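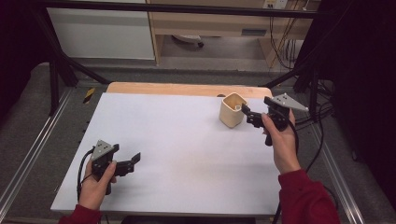

Two-handed work at the table, with a small beige cup between jobs.

The first sign was a squeezed bottle. At Drirnex, where people record everyday handling tasks with a pair of hand-held grippers and the recordings are used to train robot arms, one of the arms in the Folden workshop picked up a plastic bottle one morning in June and did not stop closing.

"It just kept going," says the engineer who runs the recording room. "The bottle folded, the arm lifted it as if everything was fine, and then it put it down where it was supposed to go. By the arm's own account that was a successful run."

The engineer has been in charge of the room since the company moved to Folden. We spoke there for most of an afternoon, with one interruption for a delivery.

The bottle was put down to a bad bottle. The next day the same arm did it to another one. A technician reached in to take it out before the program had fully ended, and the jaw closed again on the side of her hand. She had a bruise and went home early. The engineer does not want it described as a near miss.

"It was an injury. A small one, but it goes in the book as an injury. She shouldn't have been able to get her hand in there while the arm was live, and that's a separate failure from the one we were chasing. We had a light curtain that had been switched to warning only during setup, and it never got switched back. I signed off that setup, so that one is mine."

The arm was shut down that afternoon. It stayed off while the team looked for the reason it was closing too far, and at first they looked in the wrong place. They swapped the motor controller. They ran the jaw against a force gauge and got a peak of 43 newtons, well above the limit they believed they had set.

"We spent days on that arm. There was nothing wrong with it. It was doing what it had been taught." 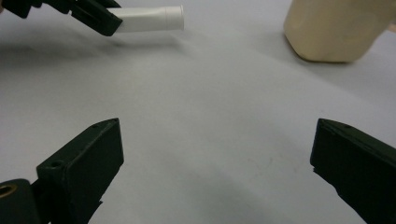 One gripper holds a white cylinder above the table, seen from between the fingers of the other.

The teaching happens in the recording room. An operator sits with a gripper in each hand and moves things around a table: cups, lids, tubes, containers. Each gripper records what its camera sees and how far apart its fingers are. The finger distance comes from a small sensor in the body of the tool, and that is where the fault was.

The grippers are a type the company calls Drirkerell, put together in-house from printed parts, with the sensor bought in from Zanetti. The sensor reads a magnet on a short shaft. On the left-hand gripper the magnet had slipped on its shaft. The sensor still gave a smooth signal as the fingers opened and closed, with no jumps and no dropouts, so none of the automatic checks flagged it. The reading was simply wrong by 2 millimeters. When the fingers were resting lightly on an object, the file said they were 2 millimeters further in.

"On a sponge you'd never notice," the engineer says. "On a thin bottle, it's the difference between holding it and crushing it."

Was the sensor itself to blame? The engineer says no. "Zanetti's part did its job. It read the magnet. We glued the magnet, and we used too little glue on a shaft we hadn't cleaned. I took the thing apart myself and it turned with a fingernail."

Finding it took some luck. An operator had mentioned, weeks earlier, that the left gripper's on-screen value did not go back to where it used to when she closed it all the way. She had written it in the room's notebook. The entry was read, initialed and left.

"I've gone back to that page a few times. She wrote down exactly what was wrong. The date, which hand, the lot. We had a column for who had read it and no column for what they were going to do about it." 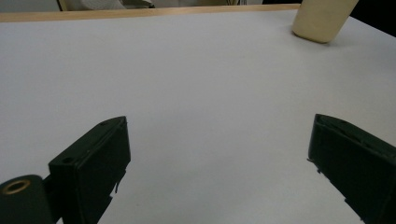 Fingers spread over the table, with a cream-colored object near the far edge.

Then came the recordings. The training set at that point held around 2,000 sessions, and somebody had to work out which of them were bad. The notebook gave a rough starting point. For the rest, the team went through the video and looked for moments when the fingers were fully closed on nothing, then compared what the picture showed with what the sensor had logged.

They pulled 309 sessions. The engineer would have liked to correct them by adding the offset back in, and for a while that was the plan.

"But a magnet that's slipped once can slip again – you can't assume it sat in one place the whole time. In some of the files it moved partway through. We could have saved a fair number of them with enough work. In the end we threw the lot out and recorded them again, which the operators were very patient about."

The arm's model was trained again without them. The force limit was also moved out of software and into the motor controller, so that a wrong recording can no longer ask for more grip than the hardware will give.

In the recording room, the routine has changed as well. Each shift starts with both grippers being closed on a metal gauge block, and the two readings have to agree with the block before anything is recorded. It is done again after lunch, and any time a gripper is dropped. The magnets are now pinned in place as well as glued.

"Dropped grippers are common," the engineer says. "People used to be shy about saying so. We had to make it a normal thing to say out loud. You drop it, you check it on the block, you write it down, you carry on."

The light curtain at the arm has a key switch now, and the key is kept in the office. The technician who was hurt chose where the switch went. She is back on the same arm and does the monthly curtain test.

One item on the list is still open. The gauge block check catches an offset, but it would miss a magnet that slips during a session and slips back before the end. The engineer wants a second sensor on each gripper, and there is not much room for one.

"We've drawn it three ways and none of them fit around the cable. I'd rather have it by winter. Until then we repeat the block check at the end of the shift too, and if the two don't match, that shift's recordings don't go in."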